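Lirasstead guest rooms: room safety and tidiness check
Room 6, small double with sofa
Checked: 2023-11-04

1. Floor clear of trip hazards
Result: needs attention
Comments: I do go on about floors, I know, but a wrapper on carpet slides underfoot far more than you'd think, especially for a guest getting up in the night in socks. Please pick up anything lying between the bed and the sofa before you start on the linen, and then run the vacuum over the lot. The beige carpet has a few faint darker marks as well, so do try the spot cleaner on those.

2. Waste bin
Result: pass, with a comment
Comments: The round black bin is a good size for the room and can stay on the bedside table side, where people will find it. 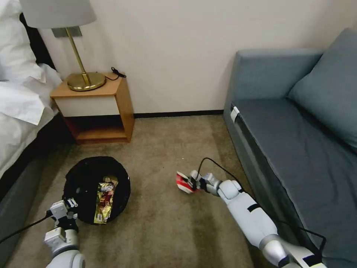 Do empty it at every changeover, even if there's only a scrap of paper at the bottom, and give the inside a quick wipe while you're there (crumbs bring ants in by May, as we learned to our cost at Janovport).

3. Bed and bedding
Result: pass
Comments: Lovely clean white bedding. Just watch how far the duvet hangs down the side, and tuck it up a little if it's anywhere near the floor.

4. Bedside lamp and cables
Result: pass
Comments: Lamp stands nicely on the nightstand. Keep the black cable coiled at the back corner, please, well away from the edge.

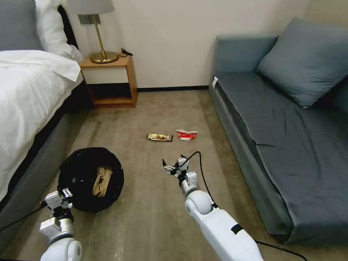 Item 1: two wrappers on the carpet, to be cleared.

5. Sofa
Result: pass
Comments: Plump the big cushion and feel down the sides for lost bits and pieces.

Next check due in 7 weeks.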